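Tarkholm's hand-worn grippers go on hire from March

I've been waiting for somebody to do this properly, so forgive me if I sound a bit giddy. Tarkholm, the small Nidton outfit I've written up here before, is putting its hand-worn gripper kit out for hire from March. It's called Totositz (no, I don't know how to say it either) and it costs 393 a month for the pair, with 500 held as a deposit.

If you've followed this corner of robotics you'll know the idea. A person wears the grippers and does an everyday job with them, the movements get recorded, and the recordings go towards teaching a robot arm to do the same. You don't need the arm in the room, and that's most of the appeal for people like me who haven't got the money or the floor space.

I spent a very happy afternoon trying it with Roksolana Didenko, who runs the hire side. She started me off on pegs and blocks, which went fine, and then we moved on to bags. Bags are horrible! Everything slides, and you've got no fingertips to tell you so. My advice is to go in from both sides and keep your elbows low.
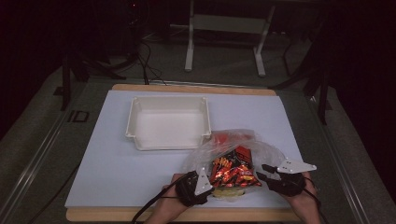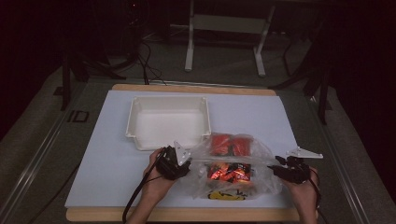
Hand-worn grippers on a clear plastic bag, with an empty white tray on the board behind it.

The straps are better than I expected – snug over the back of the hand, and I had no pinching after an hour. I'm less keen on the cables. There's one to each hand, and I kept wanting to flick them out of the way like a telephone cord. Roksolana says a longer pair is on the way, but she wouldn't give me a date.

The hire price covers the grippers, the recording software (that part's called Cù) and 21 days of email help. After that you pay for support by the call, and I think that's mean for a kit aimed at beginners. Elsa Blomqvist, who worked on the software, told me the plan allows for 300 saved recordings before you have to clear some off or pay for more room. I'd get through that in a week or two, but then I do get carried away.

Would I hire one? For a month, yes, with a proper list of jobs ready before it arrived. Schools and colleges can ask for a lower rate, and bookings are open now through the Nidton office. I'm hoping to borrow a set again in the spring and have a go at folding tea towels – more on that when I've done it.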